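How to Pack Up Play Food So It Stays Nice

I love play food! My kitchen corner has gone through so much of it, and the pieces that still look good are the ones I put away properly. It takes me about 4 minutes and all you need is a plastic bag or two and a clear tabletop.

First, wipe everything with a soft damp cloth. Get right in under the leaves and around the stems – that's where the sticky stuff hides. Let it all air dry on a towel before you go any further.

Now sort. I put the smooth, shiny pieces in one pile and anything with a stem or a leafy top in another. Then open your bag wide and get the mouth of it standing up before you start filling. 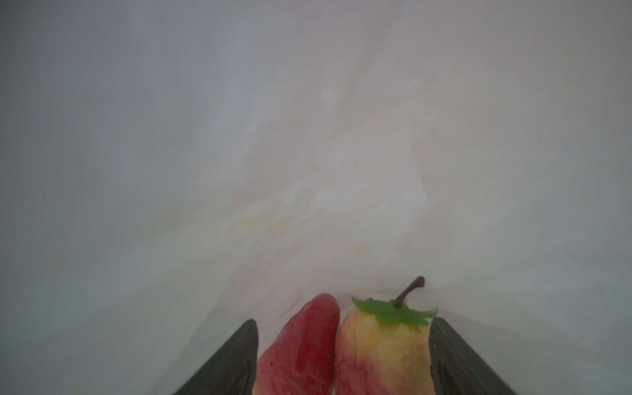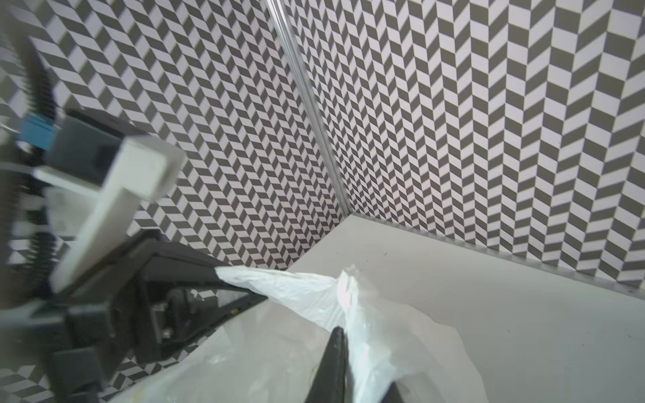 Heavy pieces go in first, always. Stems point up, so they don't get bent under everything else. Stop when the bag is two thirds full, press the air out gently with your palm, and give the top one loose twist. No knots, please! You'll only end up tearing it open.

My friend Oranuch Noiphan keeps a whole pretend market this way, fruit in one bag and vegetables in the other, and setting up shop takes her no time at all. I'm trying it her way in June – I can't wait to get started on the bread and cakes.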